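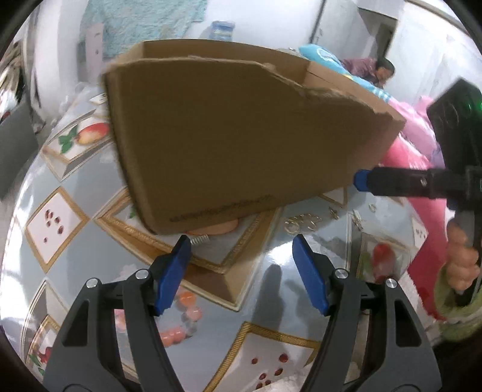
Rhona Rennie asked whether we could stop taking boxes with torn rims, as she had spent most of the last packing day taping them and the tape costs more than the boxes do. Chantal Nguyen said a torn rim did not matter if the flaps were going to be folded in anyway, and that the bottom seam was the thing to check. Rhona said she would accept that for linens but not for books.

This was raised before the meeting had been called to order and is entered here at Rhona's request.

HOLUNLOW HALL HOUSEHOLD GOODS EXCHANGE
Minutes of the packing group, Sat 25 July

Present: Shayne Tuhiwai (chair), Rhona Rennie, Chantal Nguyen, Kidus Weldu, Jaxon Beaudoin (minutes)
Apologies: none received

1. Minutes of the last meeting

Read and accepted with one correction. Item 5 said the Dinsa shelves would be moved to the north wall. It should have said the east wall. They have been moved to the east wall.

2. Matters arising

The hand truck has a new tire. Kidus paid for it and has been paid back.

The key to the side door is still missing. Shayne will have another cut if it has not been found by the next meeting.

The label printer was returned to the store. We are back to markers for now. Chantal asked that people use the thick black ones and leave the green ones alone, as green does not show up on brown cardboard from more than a few feet away.

3. Boxes

Shayne reported that we have 95 flat boxes on the rack and a pile of used ones under the stairs that has not been sorted. The fall exchange used 300 boxes last year. We will need more before September.

Discussion went back to the question Rhona had raised. After some time the following was agreed:

Used boxes are to be opened up and looked at before they go on the rack. The person doing it should set the box on a table, tip it, and look at the bottom seam from both sides. Boxes with a soft or split bottom go to recycling. Boxes with a torn rim but a good bottom are to be kept for linens, curtains, cushions and soft toys. They are to be marked SOFT on two sides.

Books, dishes and small appliances go in boxes with four whole flaps only.

Old writing on the outside should be crossed out with one thick line. Kidus said that at the spring exchange a box marked "bathroom" was full of cookbooks, and it sat in the wrong corner until the afternoon. Chantal said there had been several like that. Shayne asked that we not go through them all.

Rhona wanted it noted that she still thinks torn boxes are a false economy. Noted.

Kidus asked about size. Large boxes look useful but people fill them. He would like anything bigger than the medium Mulow cartons to be used for light goods only. Agreed. Large boxes will be marked LIGHT at the same time as they are checked. If a large box also has a torn rim it gets both words.

Jaxon asked where the boxes for recycling should be left. They have been piling up by the back door and the hall would like the door kept clear. Flattened and tied, behind the fence, on the evening before pickup.

4. Tables

We have six folding tables and the use of the two long ones that belong to the hall. One folding table has a leg that does not lock. Kidus has looked at it and thinks the catch can be bent back. Until then it is folded against the wall with a note on it and should stay there.

Tablecloths. Chantal would like every packing table to have a wipe-clean cloth. Dust and grit get on the table tops and then on the bedding. Rhona said patterned cloths make it hard to find small things that have been set down, such as screws and curtain hooks, and she would prefer plain. Chantal said plain ones show every mark. It was agreed to use whatever we are given, and to keep a shallow tray on each table for hardware. Shayne has trays at home that she can bring.

Cloths are to be wiped at the end of each session and rolled up with the printed side in. Folding leaves creases and boxes catch on them.

5. Sorting order

Last time, kitchen goods were packed first because they were nearest the door, and then everything else had to be lifted over them. Shayne proposed this order for the fall:

Bedding and curtains
Clothes hangers and laundry things
Toys and games
Books
Kitchen goods
Lamps and anything with a cord

Jaxon said lamps should go before kitchen goods, as they take up floor space while they wait. Shayne did not mind. Lamps moved up one place. Agreed.

Chantal asked who decides when something belongs to two groups, for example a toy tea set. Whoever picks it up decides. If it is in the wrong group it can be moved on the day.

6. Honota room

The hall has offered us the Honota room from the first of the month for storage, at no charge, on the condition that we clear it by the end of October. It is dry and has a lock. There is no elevator and there are 14 steps.

Kidus said he was not going to carry books up 14 steps. General agreement. Soft goods only in the Honota room. Books and dishes stay on the ground floor, stacked no more than three high. Rhona asked for two high in the case of dishes. Agreed.

The window in the Honota room faces the street and gets the sun in the afternoon, so curtains and bedding should be kept to the other side or they will fade. Chantal will hang an old sheet over it.

7. Money

Balance as of this week is $787. Money out since the last meeting was $67, for tape, markers, string and the tire.

Rhona asked how much of that was tape. Shayne had the receipts and read them out. Tape was a little under half. Rhona said that was her point. Shayne said tape would be looked at again after the new box rules had been tried for one session.

A request to buy new boxes for the fall was put off. Jaxon will first ask at the Mulow furniture store, where they flatten clean cartons every week and have let us take some in the past. Chantal will ask the pharmacy and the garden center. If we are still short at the next meeting we will buy the difference.

8. Packing day

The next packing day will start at nine. Doors open at half past eight for anyone helping with tables.

Kidus: tables and hand truck
Rhona: books and dishes
Chantal: linens, and checking used boxes
Shayne: front desk and hardware trays
Jaxon: recycling, and sweeping at the end

Rhona asked if she could have a second person on dishes, as wrapping is slow. Jaxon will help her until noon. We have plenty of newspaper but little tissue. Anyone with clean tissue or packing paper at home is asked to bring it.

Lunch will be soup again. Chantal asked that it be eaten in the side room this time and kept off the packing tables.

9. Other business

A box of odd lids has been in the corner since spring. Nothing we have matches them. Shayne moved that they be thrown out. Kidus asked for one more chance to go through them, as he has two pots at home without lids. He has until the next meeting.

Somebody left a blue rain jacket on the hooks. It is still there.

Chantal suggested a list on the inside of the cupboard door showing what goes in SOFT boxes and what goes in LIGHT boxes, for people who come only once or twice a year. Agreed. Chantal will write it and Jaxon will put it up.

Actions

Shayne: side door key, hardware trays
Kidus: table leg, lids
Chantal: sheet for Honota window, cupboard list, pharmacy and garden center
Jaxon: Mulow store, string for recycling
Rhona: check how many boxes with four whole flaps are in the pile under the stairs

The date of the next meeting was left open until Kidus knows his shifts. Shayne will send a message.

Meeting closed at 11:40. Chantal and Rhona stayed to start on the pile under the stairs.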